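Notes on a coupon campaign, August 2020

Jirkell is a cold-brewed tea sold in small grocery stores. The client wanted people who had bought one bottle to buy a second. The budget was small, the product had no app, and the stores would not change anything at the register. That left the label.

We printed a code on the back side of the label, readable through the glass once the bottle was empty. The customer typed the code into a plain web page and got a discount voucher for the next purchase. I handled the print side and the tracking. These notes are mostly for me, so that I do not repeat the setup from scratch in November, when a second round is planned for Skernwood.

The first decision was code length. Short codes are easy to type and easy to guess. We settled on 8 characters, with no letter O, no zero, no letter I and no number one. The character set matters more than the length. In the first proof we had left the letter S and the number five in, and two people in the office misread them on the same afternoon. Both came out of the set before the final print.

The second decision was where to sell. Narnerness has a lot of small shops close together, and Iturra has fewer shops but larger orders. We ran both, with a separate prefix for each town. The prefix is the cheapest tracking there is. It costs one character and tells you where the bottle was shipped, though not where it was bought. Shop owners move stock between stores more often than the order sheets suggest, so I treat the town figures as a guide only.
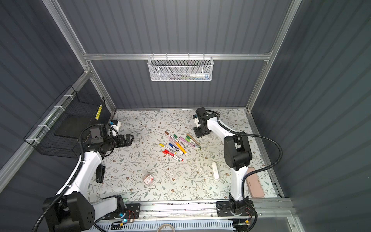
Tabletop with a leafy floral print and two robot arms.

Label stock came next. The supplier's standard paper let the code show through from the front under strong light, which looked like a printing fault. A denser white fixed it. The denser stock also curls more at the edges, so the glue line had to be moved closer to the seam. Ask for a curl test on a filled and chilled bottle. A test on an empty one at room temperature says very little.

We did a trial run of 300 bottles before the full order. It went to 12 shops. In the trial, 95 codes were entered. I would not build a forecast on that, but it was enough to find the mistakes. The main one was the web page. The entry field on phones turned on autocorrect, which changed some codes into words. Turning it off took one line. We also made the field accept lower case and ignore spaces, and the error messages dropped off the log almost completely.

The copy on the label was rewritten more times than it needed to be. The early versions explained the whole offer. The printed version says "Finish it, then look inside." The terms are on the web page, with a short address under the barcode. The client asked for a picture of the voucher on the front, and we tested one, but at that size it read as a price sticker.

Still open for the Skernwood round: whether to let a code be used twice, who pays for vouchers redeemed after the end date, and whether the printer can hold the same white. I have asked for a sample of the new batch and will compare it with the old roll when it comes in.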